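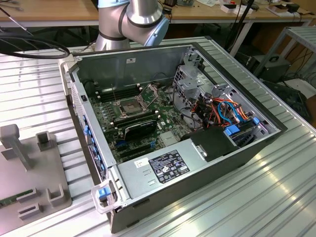 Is a used workstation tower worth buying as a project computer?
Only if the price allows for everything that might be missing from it. The seller's word "complete" can cover a lot of territory, and a healthy power light doesn't tell you much.

Clirnham Bench Gallery: The Big Gray Tower

I have been reading ads for old office workstations for a long time now, and I've grown tired of the adjectives. Built like a tank. Server grade. Tool-free. Runs anything. The listings on Jendlow are the worst for it, and the comments underneath are worse than the listings. So this page is mostly pictures of one tower with the side off, and a few remarks from someone who is not trying to sell you one.

A word on weight first, as the ads always leave it out. Metal cases like this are heavy, and they get heavier between the car and the back door. If the seller offers to ship one cheaply, ask how it will be packed. A tower thrown in a box with a sheet of newspaper is going to arrive with a bent corner, and you will spend a month arguing about it.

Larysa Tymoshchuk, who edits these gallery pages, asked me to be fair to the design. I'll try. The layout is readable. You can lay the thing on its side, lift the panel away and find the board, the card and the power supply without a map. I have opened newer machines where I couldn't have said that.

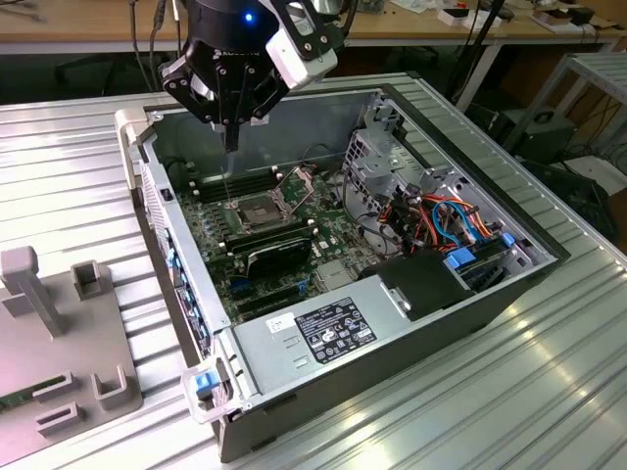 Side panel off, CPU socket open and unoccupied, graphics card still in its slot.

An open socket is where I start being suspicious of any machine offered for sale. "Processor removed" is a fine thing to write in an ad, provided the ad also says how the socket was kept afterward. Did the cover go back on? Was the board stored flat, or did it spend the winter under a pile of keyboards? Pins bend easily and they do not bend back easily, whatever the man in the video with the mechanical pencil tells you. Ask for a close photo in good light, straight down, and then a second one from an angle. If the seller sends one blurry shot and says it looks fine to him, move on.

The same goes for memory. People write "supports lots of RAM" when they mean there isn't any. A board with two banks of slots looks generous, but you have to fill them with the right kind, and old workstation memory can be a fussy business. Check the part number against the manual before paying for a bag of mixed sticks. I once bought such a bag from Drutmont, lot 373, and got 3 sticks out of it that would run together. I still have the rest if anybody wants to make earrings.

Now the blue plastic. On this kind of tower the blue bits are the ones you are meant to touch: latches, drive clips, release tabs. I'll admit that I like the idea. I like it less after a decade or more of use, when the plastic has been through hot offices and the thumbs of impatient people. Tool-free is only tool-free while the tabs hold. Once a clip snaps you are back to screws, and quite possibly to a hole that was never meant to take one.
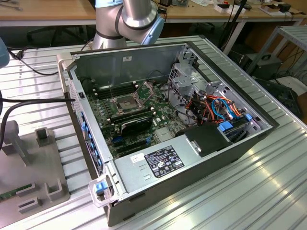
Replacement clips do exist, and I don't trust the prices. Sellers know that you can't easily improvise one, so a scrap of molded plastic gets priced like jewelry. My advice is to buy a dead case of the same model for parts if you have somewhere to keep it. Most people don't. I don't either, if my wife is reading this.

Cables are the next thing the ads skip. A bundle of orange, red, blue, yellow and black looks impressive with the panel off, and it might even be all there, but a bundle isn't an inventory. Follow each lead by hand to its end. Look for connectors that have been forced, and for adapters somebody added in a hurry. On older business machines I would also look hard at the power connectors before planning any upgrade, because makers of that period did not always feel bound by the standard layout. A cheap power supply from the corner store may not plug in, and it may not fit the space either.

As for the rating label on the power supply, read it, by all means. Then remember that it tells you what the unit was sold as. It says nothing of how many summers it has run since. The forum regulars at Suvarna will tell you that old supplies were better made and will outlive us all. Perhaps. They said the same about their hard drives, and I seem to recall a rather quiet December over there.

One small thing in favor of the big towers — the carrying handle. I wish more cases had one. I'd still put my other hand underneath. 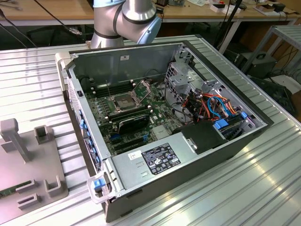
Should I replace the power supply before I try to start an old tower?
Test it first, with a proper tester or on a board you don't mind losing. Replacing a good one out of nervousness can cost more than the computer did, and you may have trouble finding one that matches.

That's the gallery for this tower. If you have the same sort of machine and your experience was better than my tone suggests, write in and include pictures of the inside. Letters saying "mine has never given me any trouble" will be read, but I'd like to know how often it gets switched on.

Page 2277 in the old index, for those of you still using the printed list. Comments are limited to 2000 characters, signatures included.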